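Old desktop is loud at night, replace or repair?

rocio_sarmiento
Hello all. My desktop is 8 years old and it has become very loud, mostly after dinner when I edit photos. Is it worth to clean it, or should I buy a new one?

jchambi
Clean it first. Unplug the cable and open the side. Dust likes to stay in the square holes of the power supply, next to the power socket. 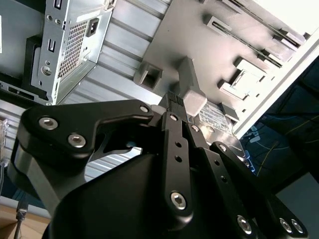

Reply from leandro_c
I do not agree with jchambi. After 8 years I would change the power supply and not lose an evening with a brush.

jchambi
Change it for what reason? Noise is not a fault. Mine is older and works well.

iker_p
Please do not open the power supply itself, only brush from outside. Also check the fan on the processor.

rocio_sarmiento
Thank you both sides :) I will try the brush in June, when my exams are finished.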